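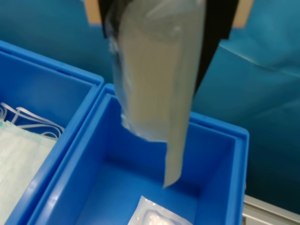

Kit picking at Clodgate. Pouch over one bin, a face mask in the next one along.

I've been on the kit bench at the Hiebert warehouse in Clodgate for a fair while now and a few people have asked what it's like since the arm went in. Thread, in no great order.

What we do: care homes and GP surgeries order dressing kits, we make them up. Gauze, masks, gloves, tape, saline, whatever is on the sheet. Everything arrives in cartons, gets split into bins, then somebody picks it into a tray, seals it and labels it.

The "somebody picks it" bit is the part that's changing. The arm is made by Zurero and the software that tells it what to pick is called Callo. On the floor we call the whole thing Callo. The engineers corrected us for a week and then started doing it too.

There are 60 of us on the site across both shifts. Two cells with arms in so far. The rest of the benches are the same as they were, same stools, same radio.

Soft pouches are the hard bit. A box is a box. A sterile pouch has a fat part and a flat part and it hangs differently depending on where you get hold of it. Get it by the end and the rest swings.

I never thought about that when I was doing it by hand. You just pick it up. Then you watch a machine try and you realise how much your fingers were sorting out on their own.

Small clear packets are worse in my opinion. Flat edge, slippery, and they lie right down on the floor of the bin. If there's one left on its own in a corner that's often when the light goes amber and one of us has to go over.

Masks, I'll say this, I expected trouble with and they're middling. The ear loops are the problem. They catch on each other, and you want one and get three.

The number everyone quotes is from May, when Callo did 773 good picks on one shift with nobody stepping in except for bin changes. It went up on the board by the canteen. It has had better shifts since and plenty of worse ones, but that's the one that got printed out.

For scale, a steady person on a full shift was expected to do 3000. So it isn't quicker than us. What it does do is carry on through breaks, and it doesn't get a sore wrist in the last two hours.

The wrist thing is real. I had a support on my right hand most of last winter. I'm on the bench less now and haven't needed it. I'm putting that in the plus column and I don't care who it helps in the argument.

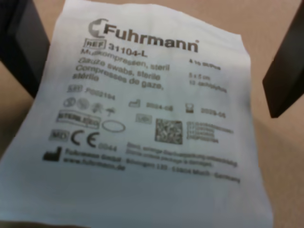
Gauze swabs, 5 x 5 cm, in the gripper. REF, LOT and expiry all on the one side.

Labels. Every pouch carries a reference, a lot number, the date it was made and the date it runs out, plus a square code. All of that has to be recorded against the kit so it can be traced if a lot gets recalled.

On the hand benches you scan the square code with a gun, then check the expiry with your eyes and tick it. The ticking is where mistakes came in. Not many, but late in a shift you can tick a thing you haven't read.

Callo is meant to read the code on the pouch before it goes in the kit. When the print is facing the right way and the pouch is fairly flat, good. When it's bent over or creased, you get a no-read and it goes in the query tray.

The query tray is now a job. It wasn't a job before. You sit with a lamp, a scanner and a pile of pouches and sort out which ones are fine, which are damaged and which were just facing the wrong way. Most are fine.

Damaged packaging has always been a bin job. If the pack is open or torn you can't call it sterile, so out it goes. What's new is that we write down why, with a code from a list of nine, and Zurero get the list at the end of the week.

At first we were all a bit wary of that list. It felt like marking somebody's homework and then being asked whether you'd bent the pages. It's settled down. Gripper marks are one code, transit damage is another, and they do seem to read it, as the grip pressure has been changed more than once after we sent it.

Who does what now. Each cell has one person minding it. You fill bins, clear stoppages, swap trays and keep an eye on the screen. It's a grade up from picker and comes with a bit more an hour. You need two days' training and a sign-off.

Not everybody wants it. Some people like the bench, like having their own count and going home. One of the older hands tried it for a fortnight and asked to go back. She said it was like watching a kettle. She was let go back without any fuss, which I thought was decent.

I do find the minding tiring in a different way. On the bench your hands are busy and your head can go where it likes. At the cell your hands are doing very little and you can't switch off.

It's also quieter. You used to have someone opposite you, now you've got a guard panel. If I could change one thing it would be where they put the cells. Facing the benches would have cost nothing.

Jobs. I'll say what I know and no more. No one has been made redundant. Four people left last year and two were replaced. The agency list at busy times is shorter than it was. You can make of that what you like, I know what I make of it.

We were told a third cell is planned. We haven't been told where it goes or which bench it replaces. I asked at the last briefing and got "we'll share that once it's confirmed". I've asked for it in writing.

Things I'd tell anyone whose place is getting one of these: get your name down for the training early even if you're not sure. Ask how stoppages are counted and whether they go against the machine or against you. Ours went against the minder for the first month, until enough of us complained.

And ask for the bins to be set at your height as well as the arm's. You'll be the one reaching in when it gets stuck. Ours are on a metal frame now and it's a much better reach than the first set-up, where I was more or less on tiptoe.

Someone asked if I talk to it. Yes. Mainly about gauze.

Quick add after a few replies — yes, the bins really are all that blue. The stock is mostly white or clear, so it shows up against it, for us as much as for the cameras.

And to the person asking about nights: no, it doesn't run with no one in the building. There's a minder on every shift it runs. That was agreed before it was switched on, and I'd like it to stay agreed.

Back on at six tomorrow, query tray first.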